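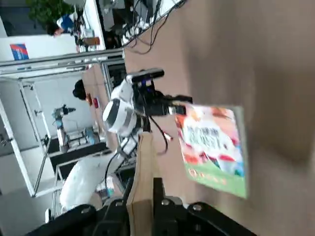
Can a robot arm tidy a room by itself yet?
Parts of the job, in our view. Picking up and putting away known items is within reach. A whole room with no one checking on it is still too much to ask.

Daltine Tabletop Kit

The Daltine kit is a single-arm setup for teams testing pick-and-place chores at a table or workbench. It ships with a two-finger gripper, a wrist camera and the Soria control software.

What it does well
Boxes, cups, blocks and other rigid items with a clear edge to grip. Repeat jobs where the bin or shelf stays in the same place.

What still needs a person
Books and magazines lying flat. A glossy cover is slippery and the fingers have to get under an edge first - sliding the book to the side of the table helps, but the arm has to be taught that step. Folding clothes is possible after a lot of training and is slow. We do not recommend the kit for glass, knives or hot pans.

In the box
Arm with mounting plate
Gripper with 2 sets of finger pads
Wrist camera and cable
Soria license, 3 seats
Power supply

Setup
Allow 35 minutes for mounting and calibration. Clamp the base to a solid table and leave slack in the wrist cable so it does not pull when the joint turns. Run calibration again if the table is moved.

Options
Osside soft finger pads, for paper and thin card
Ye table frame, with or without side rails

Shop-floor use
Sorting and kitting at low speed are fine. The kit is not rated for work next to people without a guard - ask us about the Ye frame with panels.

Orders placed in August ship in 7 working days. Spare pads and cables are sold separately.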